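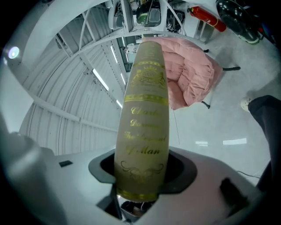 Tall bottle with a pale frosted finish and gold lettering. Pieces like this go on the shelf last.

How to sort and shelve a large shared room

These instructions are for one big open room with mixed furniture, one main set of shelves and a lot of small items that have no fixed home. We wrote them for the ground floor at Semetti, but they should suit a hall, a studio or a converted garage just as well. Allow an afternoon. Two people can do it comfortably, and one can manage if the shelves are already up.

What you need

Boxes with flat lids, all the same size if possible (we use 33 litre ones)
Paper bags for loose small things
Sticky labels and a thick pen
Hook-and-loop cable ties
A folding table or any low table you can clear
A damp cloth and a dry one
Old towels or a folded blanket

Step 1. Clear one surface

Pick a low table near the shelves and take everything off it. This is your sorting table for the day, so keep cups and coats away from it. If you have no table, lay a blanket on the floor against a wall.

Step 2. Move the chairs first

Chairs end up everywhere in a shared room. Fold the folding ones and stand them flat against a wall. Office chairs roll, so put them together in a corner where they can't drift into the walkway. Leave soft armchairs where they are unless they block the shelves. They are awkward to carry and the thin legs mark a polished floor if they are dragged — lift them with one person on each side, or put a towel under the legs and slide.

Step 3. Deal with the floor

Pick up cardboard, packaging and anything else that is lying flat. Flat card is easy to slip on. Keep the clean pieces for lining shelves and put the rest out for recycling.
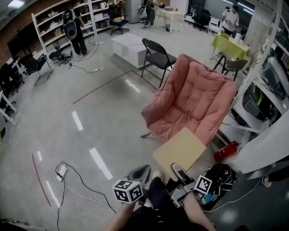

Next come the leads. Switch off at the wall before you unplug anything, and ask before you unplug something that isn't yours. Coil each lead loosely, in a loop the width of your hand, and tie it in the middle. Power strips that stay in use should sit along the wall or behind furniture. Don't run them under a rug. If a lead has to cross the room for the day, take it round the edge, even when that means fetching a longer one.

If there is tape on your floor, find out what it marks before you pull it up. Old tape leaves glue behind and it takes longer to clean off than you would think. Warm soapy water and a plastic scraper will shift most of it.

Sweep once the floor is clear, and leave the mopping until the end.

Step 4. Sort by use

Bring things to the table a shelf at a time. Don't empty the whole unit at once or you will have no floor left. Make these piles:

Used every day
Used now and then
Kept for display
Belongs in another room
Doesn't work, or has no owner

The last pile always grows. Put it in a box, write the month on the lid and leave it by the door. We give people until the end of the following month to claim things, then the box goes to the charity shop or the tip. At Drukar they allow a fortnight, which seems to work too.

Step 5. Load the shelves

Wipe each shelf and let it dry. Heavy boxes go at the bottom. Daily things go between waist and eye height, with the labels facing out. Light, bulky bags can go at the top. Leave a hand's width free on every shelf so that boxes can be pulled out without moving their neighbours.

Tall metal shelving should be fixed to the wall. Follow the maker's instructions for this, and check the wall first: old brick sometimes crumbles when drilled, and you may need longer fixings.

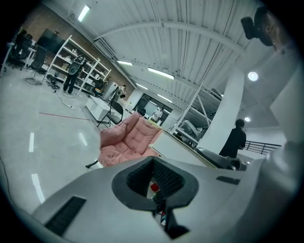
The main shelves stand against the brick wall, with the low table in the middle of the room.

Step 6. Tall and breakable things

Bottles, vases and anything else narrow and upright should be handled one at a time. Hold them low down and keep your other hand ready. Dust gold printing with a dry, soft cloth and no spray, as some cleaners lift it. Stand tall pieces towards the back of a shelf with something low in front of them. If the shelf wobbles at all, lay them in a box with towels round them instead.

Step 7. Label and finish

Write what is in the box, in two or three plain words. "Tape and glue" is fine. "Misc" is not much use to anyone. Put the chairs back, wipe the sorting table and mop from the far wall to the door.

Keeping it that way

Ten minutes on a Thursday is enough for us. Return stray things to their boxes, coil the leads and check the box by the door. The bottom shelf needs a proper look every couple of months.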